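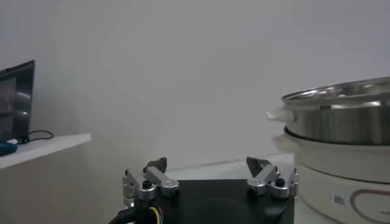
Fig. 1. Two-finger gripper, fingers spread wide.

Moving Clerkby to Urivmont 2: Project Report

Taha Ragab
8 min read

Background

Clerkby is a small browser game about running a post office. The player sorts letters, stamps parcels and tries to keep the line from reaching the door. I inherited the code from the previous project group, along with a readme that said "should work" and a folder called old_new_final. It was written against the first version of Urivmont, a 2D game engine that is pleasant to use as long as you stay on the version you started with.

The goal of my project was to move Clerkby to Urivmont 2 without changing how the game plays. My proposal called this "a straightforward upgrade." I would like to leave that sentence in the proposal, where it can do no more harm.

Starting point

The game had 1123 lines of scene code in one file and a handful of helpers in another. There were no tests. Before touching the engine I wrote a replay tool that records mouse input with frame numbers and plays it back, so I could compare the old build and the new one at the same moment. It took most of August and is the part of the project I'm happiest with, though it appears in the proposal as half a bullet point.

What broke

On the first run after the upgrade the console printed 196 errors and the game showed a brown rectangle. The rectangle was the post office counter, so in a sense rendering was fine.

Most of the errors came from one change. In the old engine a scene's create function ran after every asset had finished loading. In version 2 it runs as soon as the assets listed in that scene's manifest are ready, and anything you forgot to list is your own business. The previous group had listed the background and let everything else sneak in through a global loader. I wrote manifests for all eight scenes and the error count fell to something I could scroll through.

Input was harder. Urivmont 2 sends pointer events to the topmost object only, where the old version sent them to everything under the cursor. Clerkby relied on this without knowing it: clicking a letter also clicked the tray beneath, and that second click was how the tray learned it had lost a letter. After the upgrade you could take the same letter forever. My roommate reached a very high score this way and was sorry when I fixed it. Letters now tell their tray directly when they are picked up.

The last big problem was timers. The old engine paused them when the browser tab lost focus. The new one keeps them going and delivers all the missed ticks at once when you come back. Switch tabs to check the documentation, return, and every customer in town has arrived, waited, complained and left. I added a clamp so that no single update can move the clock by more than a quarter of a second.

Things I tried and dropped

Flovholm is a compatibility plugin that promises to make old code run on the new engine. It does this by loading large pieces of the old engine. My build got bigger, two sets of physics disagreed about where the parcels were, and I removed it the same evening.

I also tried the Nikolaidis converter, a script that rewrites deprecated calls. It handled the renames well and I kept those. It also changed a variable of mine called "anchor" inside a line of dialogue, so the harbor customer asked for help with her "origin" until I read the diff properly.

Results

All recorded replays finish with the same score in both builds, except for one involving the bottom parcel shelf, where the new collision rounding lets a box settle a pixel lower. I adjusted the shelf. Sound still starts late on the title screen and I haven't found out why.

The scene code is now split by scene and each file has its manifest at the top. I replaced the readme as well. The new one lists the exact engine version and the command to run the replays. I've left old_new_final where it was, as two of the sprites are loaded from it.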